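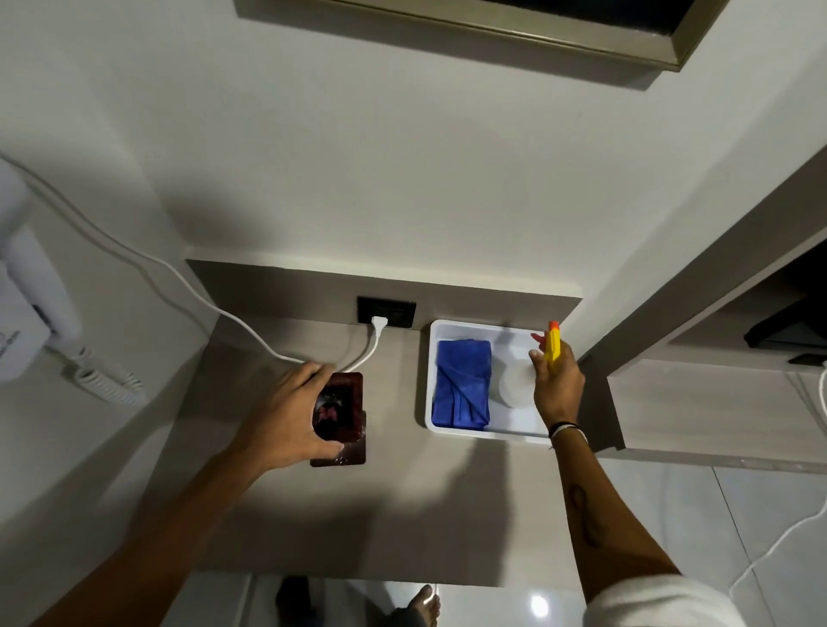 *Tidying the counter, with a spray bottle in one hand and a phone in the other.*

## About Tindov

We teach robots to do chores. More exactly, we do the chores ourselves, over and over, and the robots are expected to pick it up from us, the way teenagers are supposed to.

Hadi Farah and Morena Marino started the company in a rented office above a tile shop, with one secondhand arm and a joystick meant for flight games. The arm could put a cup on a shelf if you steered it very patiently. Hadi steered it 400 times. He still won't drink from that cup.

Today 70 people record demonstrations for us, by hand or by remote control. They fold towels, wipe counters, wind up cords and put bottles back where bottles go. Each task has to be shown at least 115 times before Sando, our training software, will admit to having noticed it.

### How we work

Hand demonstrations come first. People move faster than our machines and complain in more detail. When a task looks settled, Rochelle Hapeta's team repeats it from the remote stations, where wiping a sink takes 5 minutes and a fair amount of breath-holding.

Small bathroom counters are our current specialty. They're narrow, full of cables, and laid out differently by everyone who has ever owned one. Morena calls them "the real exam." The rest of us call them other things.

### Work with us

We're usually looking for demonstrators. Steady hands help, and so does a high tolerance for towels. Write to Hiba Azar, who reads everything and answers most of it.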